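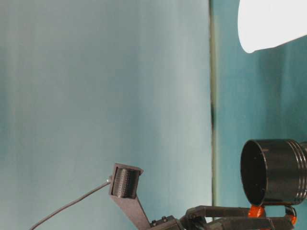
The **Ridell** is a two-armed tabletop manipulator designed and built by members of the Cartwright workshop, a shared making space in Cleltalstead. It is intended for picking up, holding and passing small household objects across a flat bench. Each arm ends in a gripper driven through a linkage of flat bars and pivoting links joined at round hinge points, and the bench has been used with objects such as a black cylindrical cup, placed on its side. The design is maintained as a set of drawings, part files and assembly notes kept at the workshop, and it has been revised several times without a change of name.

## Background

The Cartwright workshop occupies the ground floor of a former printing works and is open to members on a subscription basis. Before work on the Ridell began, its automation group had built only single-arm machines, most of them from kits. These machines could lift an object and set it down elsewhere, but could not steady it with one hand while acting on it with the other. The group adopted a written requirement for a machine with two arms of matching size, to be built with the tools already on the premises and to fit on one standard bench.

The first version was assembled with wooden arm beams, which bent under load and were replaced. The second version, completed in June, established the general layout still in use.

## Design

### Frame and bench

The arms reach inward from opposite sides of the bench, with a black vertical post at each side. The working area between them is finished in a single flat teal-blue color. The assembly notes call for a plain surface of this kind so that small objects stand out clearly when the machine is being set up, and they advise against glossy paint.

Small squares of pale blue tape are stuck to the surface to mark positions for test objects. The workshop considered printed marks and engraved lines but retained tape, as positions are changed often during setup.

### Arms

Each arm has a working reach of 845 mm, measured from the mounting face to the fingertips with the gripper closed. The arms share the same motors and most of the same fasteners. They are not exact mirror copies: the cable exits differ, and the wrist plates carry different hole patterns. Builders are instructed to label the plates before assembly, as the two types are easily confused once painted.

Joint control is handled by the Fasport, a control board developed in the same workshop for an earlier plotting machine. One board serves each arm. The boards receive commands from a single desktop computer over separate lines, and either arm can be run with the other switched off.

### Grippers

The grippers have two tapered fingers and a body of black parts with open lattice cutouts. The lattice reduces the amount of material to be printed and leaves the screws within reach of a straight driver. A complete gripper, including its motors, has a mass of 242 g.

Finger opening is set by the linkage and is limited to 88 mm. Objects wider than this must be held by an edge or rim. A mechanical stop prevents the fingers from being driven past their widest position, and the stop is adjusted once, during assembly, with the power disconnected.
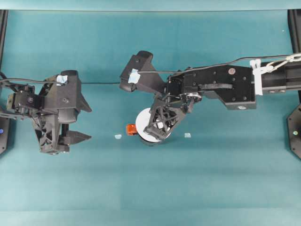
*Both arms of the Ridell over the bench. The left gripper is open; the right gripper is above a white disc, beside a small orange object.*

## Construction

Construction is divided into the frame, the arms, the grippers and the wiring, and the assembly notes treat these as separate jobs that may be carried out by different people. The frame is built first and checked for squareness before any arm is mounted. Printed parts are made in batches by type — all links, then all finger pieces, then all housings — so that a fault in printer settings affects only one kind of part.

The linkage bars are drilled as matched pairs. Holes are opened to final size by hand, and each link is tested for free movement before the next is added. A joint that binds is taken apart and the hole cleaned. The notes do not permit a stiff joint to be corrected by loosening its screw, a practice that had caused uneven finger travel in the first version.

Wiring is the longest part of the build. Cables are given enough slack for full travel of the wrist, then moved by hand through the whole range before power is applied. Screws on the body plates are left accessible throughout, and covers are fitted last.

## Setup and use

After assembly, each arm is moved to a known resting position and its joint readings are recorded. The grippers are then opened and closed without an object. Test pieces are introduced in a fixed order, beginning with flat items that cannot roll and ending with cylinders placed on their sides. Cylinders have proved the most difficult class of object for the Ridell, particularly those with smooth walls; raised ridges on the outside of a cup give the fingers a better hold.

Passing an object from one arm to the other requires both grippers to be in contact with it for a short period. Timing for this step is set separately for each object and stored on the desktop computer.

## Limitations

The Ridell is not designed for heavy loads, liquids or outdoor use. Fingertips wear and are treated as replaceable parts. Printed links exposed to direct sunlight have been found to warp, and the Cleltalstead machine is kept away from the south windows. The Fasport board has no enclosure of its own and must be mounted inside a closed housing.

## See also

- Parallel-jaw gripper
- Four-bar linkage
- Shared workshop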